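Padthorpe Neuropathy Network
Minutes of the Planning Meeting, June 2023

Present: Erlinda Rivera (chair), Sutrisno Yusof, Izzati Mangundap, Pouran Rezaei
Apologies: Amirul Wattimena
Minutes taken by: Izzati Mangundap

1. Minutes of the previous meeting

The minutes of the February meeting were read and accepted with one correction. Under item 4, the words "nerve biopsy" should be "skin biopsy". Pouran Rezaei will send the corrected copy to all members.

2. Patient registry

Sutrisno Yusof reported on the registry of inherited neuropathies. The target remains 2000 patients. Two of the member clinics still send their forms on paper, and the data must be typed in by hand at Padthorpe. This makes delay, and also some mistakes in the dates of birth. It was agreed that both clinics will be asked to move to the online form before autumn.

There was a long discussion on the age of first symptoms. Some clinics write the age when the patient first noticed a problem, others write the age at the first visit. Erlinda Rivera proposed to keep both, in separate fields. This was accepted.

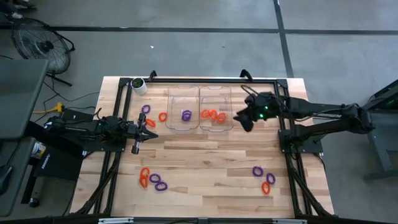

Pouran Rezaei asked if family members without symptoms should be entered. The members did not agree on this point. Sutrisno Yusof will write one page with the arguments for each side — it will be discussed at the next meeting.

3. Outcome measures

Izzati Mangundap presented the comparison of the two walking tests. The 6 minute test is well known by the physiotherapists, but patients with foot drop become tired and several asked to stop early. The shorter test is easier to repeat on the same day. The group prefers to keep both for the first year and to decide after that.

Hand strength will be measured three times on each side, and the best value recorded. Erlinda Rivera reminded the members that the height of the chair must be the same at every visit.

4. Annual scientific meeting

The meeting will be held at the Govindasamy Hall. The large room has 80 seats, and 70 will be offered for registration, with the others kept for speakers and guests. Amirul Wattimena sent a note that the catering offer from Fulladetti is received but does not include coffee in the afternoon. He will ask for a new offer.

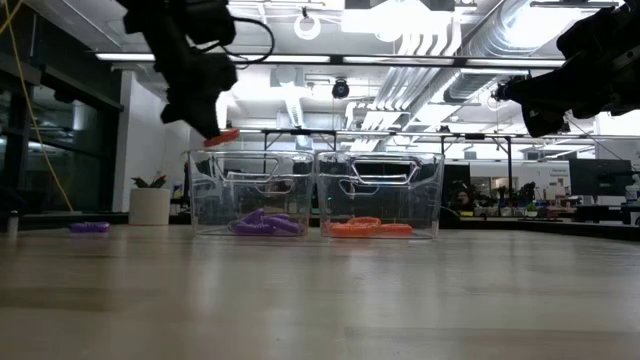 Reading time: 3 min

The draft program has a morning session on genetic testing and an afternoon session on trial design. Pouran Rezaei would like a short session for young researchers, with talks of ten minutes. Accepted, if the lunch break is not made shorter.

5. Travel support

Prilico has offered to pay the travel of two young researchers. The members thanked the company. Erlinda Rivera asked that the choice is made by the network only, and that this is written in the letter of agreement.

6. Other matters

The contact list on the website is old. Members should send changes to Izzati Mangundap.

The date of the next meeting will be sent by email.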